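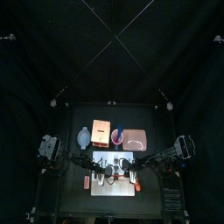
Attachment 1 to the ticket: two-arm bench, both arms over the metal plate.

Skonia Shared Workshop – Equipment Support
Subject: Left arm stops short of target during two-arm plate routine
Category: Automation / member build
Bench: Cava
Priority: Normal
Status: Resolved, monitoring

Initial report

The member group responsible for the Cava bench reports that the left arm no longer reaches its taught position at the metal plate. The white finger stops above and to the left of the intended point, and the error grows over the course of a session. The right arm, running the mirrored routine, is not affected. The fault was first observed in August, shortly after the black fabric walls were rehung.

The routine is simple. Both arms leave their rest positions at the sides of the table, meet over the plate, touch one fixture each and withdraw. The objects along the far side of the table, including the pink cup and the light wooden box, belong to a separate sorting routine and are not handled during this one. They were left in place for all tests so that conditions would remain the same.

The group states that no change was made to the control software (Jinetti, local build) in the period before the fault.

Entry 1 – Support

Request received. Please provide the following:
Offset at the start of a session and after 40 cycles.
Confirmation that the arm was homed before the first cycle.
Whether the offset disappears after a restart.

Please do not re-teach any positions until the cause is known. New positions taught on a drifting joint will have to be discarded.

Entry 2 – Member group

The offset at the start of the session is too small to measure with the workshop ruler. After 40 cycles it is 3 mm. The arm was homed as instructed. A restart alone does not remove the offset. A restart followed by homing does.

Entry 3 – Support

The result suggests that the joint is losing position in motion and that the stored values are sound. A software fault is considered unlikely but has not been excluded. The following checks are requested, in this order and with the power off for the first two.

Check the base fasteners on the left arm for movement.
Check the cable run along the left arm for tension at full reach.
Run the routine at half speed for 40 cycles and record the offset.

Entry 4 – Member group

Base fasteners: tight, no movement found by hand.

Cable run: the cable has less slack than on the right arm. With the arm extended toward the center of the table it pulls taut at the second joint. A tie appears to have been moved when the walls were rehung, but no record was kept.

Half speed: offset after 40 cycles is 1 mm.

Entry 5 – Support

The cable is the probable cause. A taut cable adds load at the end of each reach, and at full speed the joint may skip. Please release the tie at the second joint, return slack to match the right arm, and secure it again with the arm fully extended. Home the arm and repeat the test at full speed for 100 cycles.

While the power is off, please also confirm that the looped black cable in the middle of the plate cannot be caught by either finger. It is not connected with the present fault, but the fingers work close to it.

Entry 6 – Member group

Tie released and reset. The first attempt left too much slack and the cable rubbed against the housing, so it was shortened by one tie position. The loop on the plate was checked by moving both arms through the routine by hand. Neither finger touched it.

Test at full speed, 100 cycles: no measurable offset. Total time for the repair and the test was around 3 hours.

Entry 7 – Support

Result accepted. The status is changed to Resolved, monitoring. The group is asked to repeat the 40-cycle measurement at the start of its next 11 sessions and to enter each result in the bench log.

A note has been added to the Wuyts procedure sheet, which covers work on bench enclosures: cable ties on the arms are to be marked before any wall or bracket is removed, and slack is to be checked at full reach afterward – on both arms, even when only one side has been worked on.

The spare tie pack issued for this repair should be returned to the electronics cabinet.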